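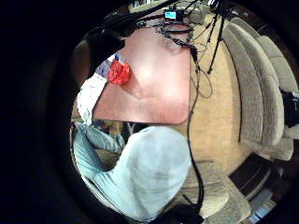 Figure 1. Demonstration area at the Rirkbridge open day: table, cabling and seating.

Trula handling project - progress report to the Papadakis Fund
Prepared by Maricruz Gallegos, project lead
Reporting period ending January

1. Summary

The main activity in this period was the open day at Rirkbridge, listed in the work plan as Deliverable 5. It went ahead as planned. Visitors were shown how handling tasks are recorded with a hand-held gripper and how the recordings are checked before they are used for training. Spending remains within the approved budget. One item, the second visit to Fustbridge, has moved into the next period.

2. Open day

The session opened at 10 am and closed at 3 pm. Attendance was by invitation and 22 people signed in, most of them from local care providers and small equipment firms. Groups were taken through in turn, with a short talk first and then time at the table.

We chose a furnished sitting room over the workshop. The project is concerned with tasks carried out in ordinary homes, and the reviewers of our last report asked to see the method used in such a setting. The table stood beside carpet next to a sofa and armchair, and the operator worked close to it. Black cables ran across the tabletop, with one long cable going down to the floor.

Each demonstration used soft or crumpled items. These are the hardest class in our task list, as their shape changes with every grasp and the fingers can close without taking hold. Visitors were invited to try the gripper themselves after the operator had finished. Most managed a grasp at the first or second attempt. Several remarked that the tool was heavier at the wrist than they had expected, a point already raised by our own operators.

3. Recording work

The target for the period was 500 accepted recordings and this was met in the final week. Recordings made on the open day are not included in that total. They have been kept separately and will be used only to compare new operators with trained ones.

The main cause of rejection is still poor tracking when the tool is moved quickly near the body of the operator. Revised instructions now ask for a slower approach and a short pause before the fingers close. It is too early to report a figure for the effect of this change.

4. Points raised by visitors

Cable management was the most common comment. The present arrangement is acceptable for a supervised session but would not suit a private home, where a loose cable on the floor is a trip hazard. We intend to test a shorter run with a single floor crossing.

Two care providers asked how long it takes to set up in a new room. The current figure is 60 minutes, including calibration. They considered this too long for a home visit and we agree.

There were also questions about privacy. The consent form covers the operator and the householder but says little about other people who may pass through the room. A revised form will be sent to the Fund for comment.

5. Next period

The Fustbridge visit will be rearranged once access to the building is confirmed. Before then we will complete the cable test, issue the revised consent form and repeat the set-up timing with two operators. No change to the budget or the end date is requested.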